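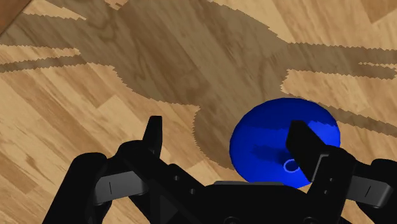 Why does a floating wood floor need a gap at the walls?

Wood takes up moisture from the air and swells, mostly across the grain, and the gap gives the floor room to move before it presses against the wall and lifts.

Project report: Seasonal movement in wood flooring
Sheyla Cáceres and Tahsin Pramanik
May 22, 2025

1. Method
We cut 17 oak strips from one batch supplied by Benjelloun and stored them in the Homaddale workshop. Width was measured at five points per strip with a digital caliper. Readings began in November and were logged with the room humidity, giving 1,632 values in total. Two strips split at the ends and were left out of the analysis.

2. Results
Width followed humidity with a delay of several days. Change along the length was too small for our caliper to resolve. Strips sealed on all faces moved more slowly but reached nearly the same final width as the unsealed ones.

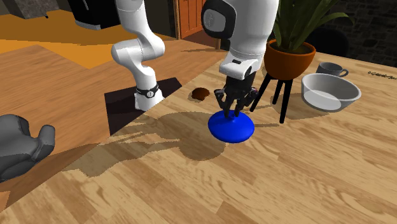

The delay was longest in the thickest strips. We did not control for growth ring angle, and this probably explains most of the scatter between strips of equal thickness. A second run should sort the stock by ring angle before cutting.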